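About Us

Erine Language School

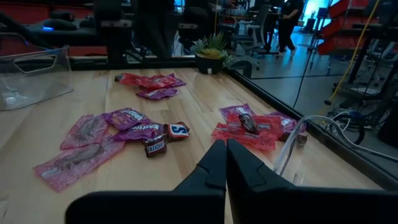 Erine is a small evening school for adults who want to learn a language and use it. We teach Spanish, Portuguese, Italian and Albanian, plus English for people who have recently moved to the area. Most of our students work during the day, so nearly all classes start at 6:30 p.m. and finish by 8.

The school opened with one Italian class above a dry cleaner on Clerel Street. We moved to the Dervishi Building when the second year filled up, and we have been on its ground floor ever since. There are five classrooms, a small library and a kitchen that students are welcome to use before class. The entrance is on the parking lot side. The door facing the street belongs to the dental office.

How we teach

Classes have no more than ten students. We speak the language being taught from the first evening, with English kept for grammar points that would take too long any other way. Teachers write most of their own handouts. We do use a printed course book at the beginner levels – students asked for something they could page through at home.

Homework is short and there are no grades. At the end of each term your teacher will sit down with you for fifteen minutes and suggest what to take next. Some people repeat a level. That is common at the intermediate stage and we charge half price for it.

Terms and fees

We run three terms a year, and the main intake is in October. A full term costs $300, including handouts but not the course book. Payment can be split in two. If you miss the start of a term, you can join up to the third week as long as the class has room.

Our next open house is Sat 23 March, from 10 a.m. to 1 p.m. You can meet the teachers, sit in on a short sample lesson and take a placement test. The test is free and takes half an hour.

The library

Students may borrow books for four weeks at a time. The collection stands at 3,129 titles, mostly novels and children's books, with a shelf of cookbooks that is popular with the Italian classes. Films and audio courses can be borrowed for one week.

Conversation nights

On the first Thursday of the month we hold conversation tables at Kollo, the café across the parking lot. These are open to anyone, including people who have never taken a class with us. You pay only for what you order.

Office hours

The office is in Room 108 and is open Monday to Thursday, 3 to 8 p.m. Outside those hours, please leave a message and we will call back the next working day.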